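Getting the Kitchen Ready Before the Baby Comes

May 17, 2019

I'm writing this one with my feet up on a kitchen chair, because at this stage of things that's where my feet live. Second baby! With the first one I spent weeks folding tiny socks and gave no thought at all to the kitchen, and then we ate cereal for dinner until March. So this time I've been at it early.

Start with the freezer. I pulled everything out, threw away the mystery bags (so many heels of bread) and wrote what was left on a sheet taped to the door. When something gets eaten it gets crossed off, and my husband has sworn to this in front of witnesses.

Freeze soup and chili flat in zip bags on a cookie sheet. Once they're solid you can stand them up like books, and they thaw way faster than a big tub. I do 2 servings to a bag. Leave a little room at the top, and write the name and date on the bag BEFORE you fill it, unless you enjoy writing on something wobbly and warm.

Move the everyday plates and mugs to counter height. Bending down to a low cabinet right after you've given birth is no fun, and neither is reaching up with a baby on your shoulder. I also put a snack basket next to the chair where I'll be nursing: granola bars, crackers, a big water bottle with a straw. Things you can open with one hand. Try it now and see, some of those wrappers are ridiculous.

Bottle parts drove me up the wall last time. A separate wash basin that never goes near the regular dishes was the fix, plus a bottle brush that hangs from a hook so it dries out between uses. I got my drying rack at the Kinotetti outlet over in Oswood and it's still going strong, so I only had to buy the brush.

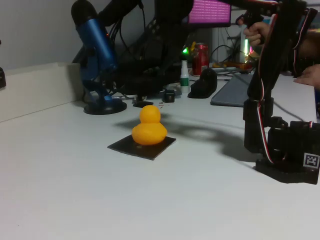
Oh, and small valves and rings go in a little mesh bag on the top rack, if your brand says they're dishwasher safe. I lost two down the bottom of ours before I worked that out, and replacements took forever to come. Next up is the linen closet, as soon as I can get out of this chair.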